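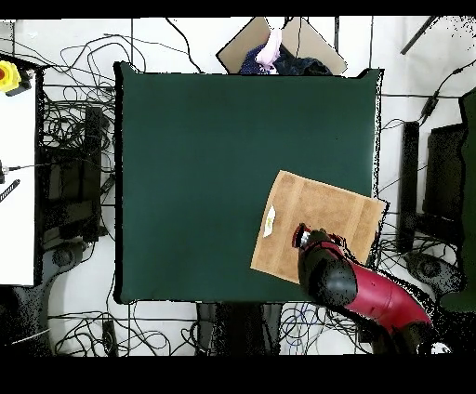
2019-04-10, towel folding, Narnier evaluation

Second bench day with the Narnier folding package. The trial license runs to the end of April. What we are reviewing is the software and the finger set. The arm is our own. Chaimae Benkirane ran the session, I took notes. – C. Amrani

Setup
Green cover on the table, single towel, one arm. Narnier's guide asks for a plain cover that contrasts with the goods, and the dark green does fine with the tan terry. The overhead camera was recalibrated before we began. Depth is still ragged along the edges of the arm, worst on the right side. I have written to Dorkstead about the camera mount, no answer yet.

Settings for today
1. Speed limit 75 percent, force limit left at the package default.
2. Start with the towel laid out at a slight tilt, care tag showing.
3. Start with the towel bunched up near the middle of the table. The package calls this "recover" and it is sold as a separate module.
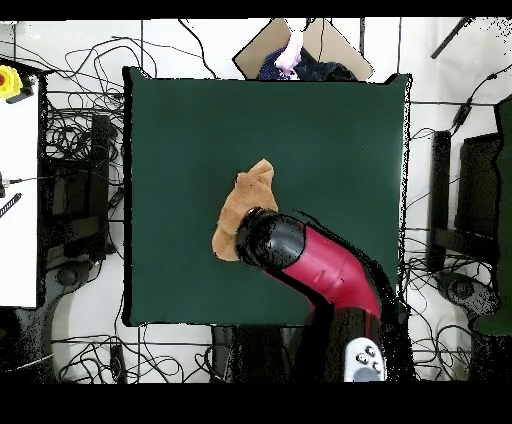
4. Fold from an open towel, diagonal, default approach height.

Notes
Recover is the weak part. It gave up after 5 tries on one start and asked for an operator. The log only says "no corner", with no picture saved, so we can't tell what it took for a corner. Ask Narnier if the debug output can be turned on in the trial version.

The fold itself is better. The fingers go straight down and the approach is slow but steady. Benkirane wants to try a lower approach height – I would leave it until the depth edges are sorted out.
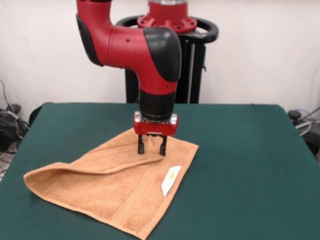 Fingers at the raised fold, care tag out on the right.

Cost
The quote is 460 a month for fold only. Recover is extra, price not given. Mahasneh quoted us for a similar package but would not lend one.

To do
Get the recover price in writing.
Repeat items 2 and 4 with the Fudow fingers.
Chase Dorkstead on the mount.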